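Gemunley Bench Arm – Play Produce Set

README, last changed February 5, 2021
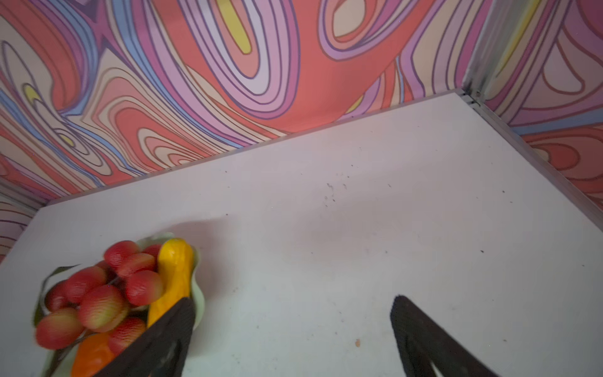 Wrist camera view: bowl at lower left, both fingers in view.

What is in this folder

Recordings from the arm we built in the shared workshop on Hinrichs Street. The task is picking artificial fruit and vegetables out of a bowl and setting them on the table. There are 50 episodes. Each one has the wrist camera video, the joint positions, the gripper opening and a short text note from whoever was driving.

Episodes 1 to 21 were driven by Quyên Sầm, the rest by Inna Panasiuk. Quyên closes the gripper slowly and Inna does it fast, so keep the driver column if you split the data.

Hardware

The arm has 6 joints plus the gripper. Chiến Sầm cut and assembled the links. Trinh Đoàn wrote the driver for the motor board, which we call Cunis in the code. If you see cunis_ at the start of a field name, the value came straight from the board with no filtering.

The gripper has two dark fingers that taper toward the tips, with ridges on the inner edges. Finger spacing is logged in millimeters. Zero means the tips touch.

Work area

White matte table with patterned walls. The pattern is marbled swirls in coral, lavender, blue and cream, and it reaches close to the table edge. Simple color masks do badly on it. Red and yellow both show up in the wallpaper and in the produce, so crop to the table first.

The arm throws a soft shadow on the table. There are also small dark specks on the white surface. We did not clean them out of the video, and a low threshold will pick them up as objects.

Objects

fruit_bunch – small red and yellow fruits joined by stems, handled as one object
squash – yellow, bumpy surface
orange_item – smooth, orange
bowl – pale green, wavy rim, never picked up

The label orange_item is used for anything orange in the set. Vy Đào may split it later.

Known problems

Wrist video lags the joint log by 5 frames in every episode. The loader corrects this unless you pass --raw.

Some frames are soft near the bowl. We left them in.

Episode 21 has no text note.

The old calibration file (clindard_v1) is kept for reference only. Use clindard_v2 – it was redone in September after the wrist bracket was replaced.

Changes and questions go in the workshop tracker under Gemunley. Put the episode number in the title.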